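Print this page | E-mail this page

Reading time: 5 min

Nallow to supply shelf-edge strips and tiered inserts for Jernbridge convenience stores

GRASVILLE, Friday, March 18, 2022. Nallow, a maker of shelving parts for small-format retail, has been awarded a supply contract by Jernbridge, the convenience store operator. The contract covers shelf-edge strips, dividers and tiered inserts for the snack and soft drink bays of all Jernbridge stores in the Grasville area. Deliveries begin in November.

The award follows a trial in five stores. During the trial, the existing flat shelves in the snack bay were fitted with clear inserts that raise the rear rows above the front row. Bay width and shelf spacing were left unchanged. Staff recorded the time needed to restock each bay and the number of packages found out of place at closing. Average restocking time per bay fell by eight minutes over the length of the trial.

The inserts are made at the Nallow plant in Briem from cast acrylic sheet, cut and heat-formed in one pass. Wall thickness is six millimeters at the base and is reduced on the risers, where the load is lower. All exposed edges are flame polished. The parts are joined with solvent cement and carry no screws or clips, and they can be washed with warm water and a mild detergent. Cleaners containing alcohol or ammonia should not be used, as they cause fine cracks in acrylic over time.

Two depths will be offered. The shallow version is meant for bagged snacks and single bars. The deep version takes bottles and has a raised lip at the front of each tier. Both fit the standard Jernbridge shelf and can be moved from one bay to another without tools. Dividers slide in a groove along the rear wall of the insert and lock at fixed positions.

The shelf-edge strips are extruded from clear PVC and accept paper labels or the electronic tags now used in the Jernbridge chilled section. The strip face is set at an angle to cut glare from overhead lighting. An earlier strip with an upright face was dropped after the trial stores reported that prices on the lower shelves were hard to read.

Installation will be carried out at night by store teams, using a fitting guide prepared by Nallow. Each bay is expected to take about six minutes to fit once it has been cleared and wiped down. Used strips and damaged inserts will be collected with the regular delivery run and returned to Briem, where acrylic offcuts are already sorted and sold for reprocessing.

Orders for replacement parts will be placed through the existing Jernbridge store system. Part numbers will be printed on the underside of each insert. Pricing has not been disclosed. 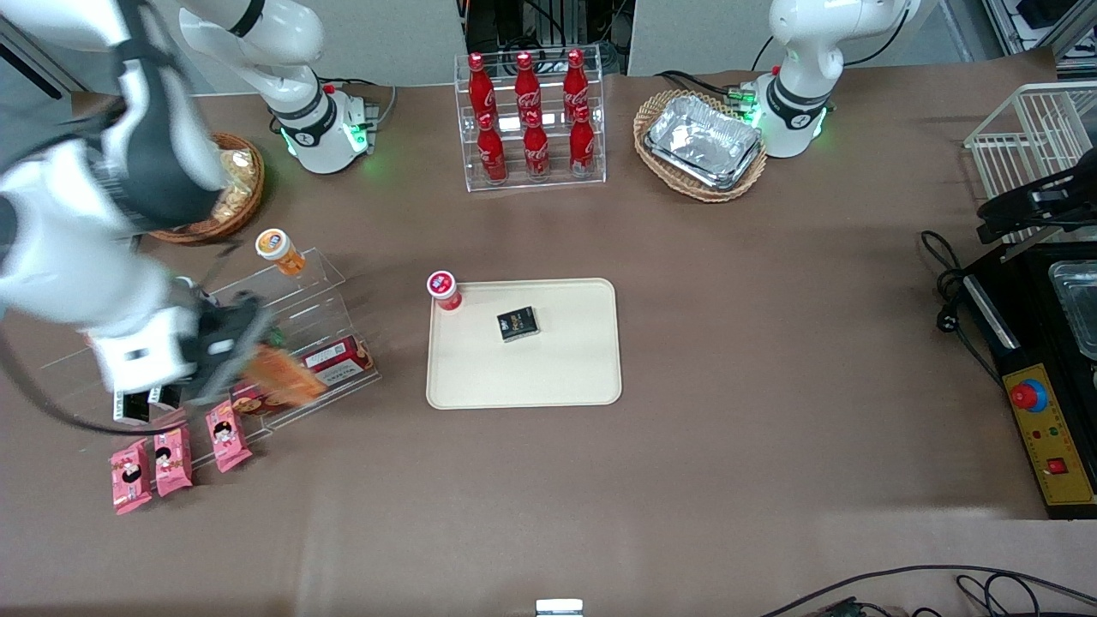 Reader comment from shelfend_north: The lip on the deep version needs to be low enough to lift a bottle over with one hand. Our old inserts had a high one and customers kept taking from the top tier only, so the bottom row went out of date first. Does the fitting guide say anything about rotation?

Contact: Nallow Press Office, Grasville | Copyright 2022 Nallow | Back to top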